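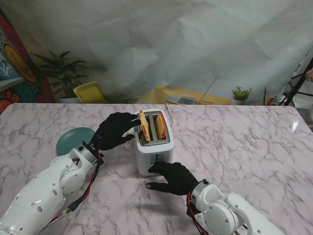 The Istilau Bench Comparison is a testing programme for robotic hands, arm controllers and cameras, run at the Sitompul Centre for Applied Robotics. It was devised by the engineer Gilang Hartono and concerns two-armed work with small household objects. Its best-known task is the toaster task, in which a pair of white arms fitted with black gloved hands works at a two-slot toaster on a marble-patterned tabletop. The programme is often called simply "Istilau" in the centre's own reports.

Background
Hartono's earlier work at the centre dealt with parallel-jaw grippers, which performed well on boxes and cylinders but were difficult to compare fairly with hands having several fingers. The first Istilau protocol was circulated in October and required that every hand be tested on the same arms, with the same objects and under the same lighting. Mawar Pillai joined as lead for sensing and rewrote the sections on camera placement.

Equipment
Two controllers have been compared. The Jusis controller regulates position and was the default in the first protocol. The Baritz controller, added at Pillai's request, also limits fingertip force – a feature intended for soft or thin objects. Fabric gloves are worn over the hands in all toaster trials to give a uniform contact surface. 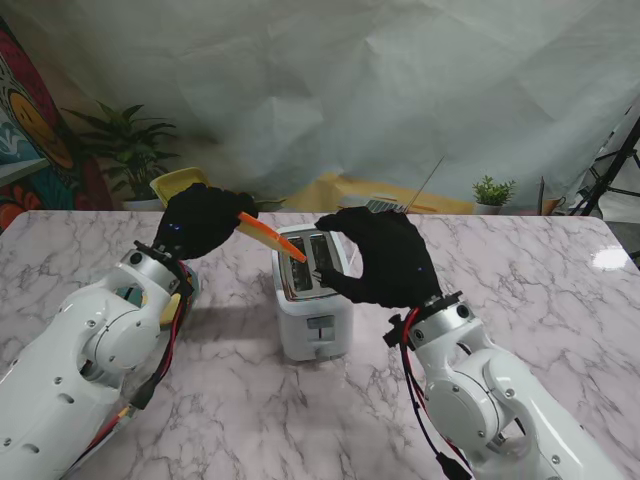 The toaster task, with a slice of toy bread held in the left hand.

Trials are recorded by a fixed camera covering the workspace and by small cameras carried on the arms. The fixed view is used for scoring. It records the position of both hands relative to the toaster, but a closed hand can hide much of the object it holds. The close view was introduced to allow assessors to examine contact at the fingertips, although the hand's own gloved fingers occupy a good part of the foreground.

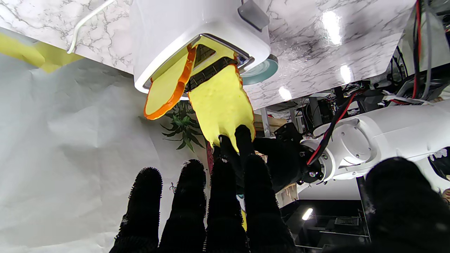
Results
The first series comprised 2,346 trials, of which 1,216 were run under the Baritz controller. Pillai reported fewer dropped slices with Baritz and slower completion, while Jusis remained the faster option for rigid objects. Scoring from both camera views produced closer agreement between assessors than scoring from the fixed view alone.

Criticism and revision
Reviewers within the centre objected that the gloves masked differences between hand surfaces. The revised protocol retains them for the toaster task and permits bare hands elsewhere. It also sets a rest period of 10 minutes between blocks of trials and requires the cameras to be checked before each block.

See also
Bimanual manipulation
Robot end effector
Force control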